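### 4. Laying the end-grain blocks

The Kiltska brochure says one person can set a small room by lunchtime. Plan on two people and a full day.

1. Leave the cartons open in the room overnight. The label says two hours is enough. I have yet to see that work in May, or in any damp month.
2. Mix blocks from at least four cartons before you start. "Factory blended" means very little, and you can end up with all the red ones by the door.
3. Snap a chalk line down the longest wall and dry-lay the first two rows. Stagger the joints.
4. Spread the Tanala adhesive with a notched trowel. Cover only what you can reach from your knees.
5. Press each block down by hand. Don't hammer it.
6. Roll the floor with a 70 lb roller, once in each direction.

**Note:** Tanala claims that one pail covers 106 square feet. Loretta Mahmoud ran short on both of her rooms, so buy a spare and keep the receipt.

**Caution:** Keep the expansion gap on all four sides, even where the baseboard looks too thin to hide it. Blocks swell – a tight floor will lift in the middle.

#### 4.1 Before you move anything back in

- Wait until the adhesive is hard at the edges as well as in the center.
- Don't drag heavy tables. Lift them, or slide them on hardboard.
- The "self-healing" finish is a sales term. Scratches stay until you sand them out. 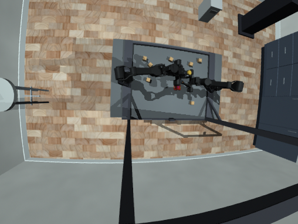
*Fig. 4. Staggered blocks in mixed tones, running under a worktable.*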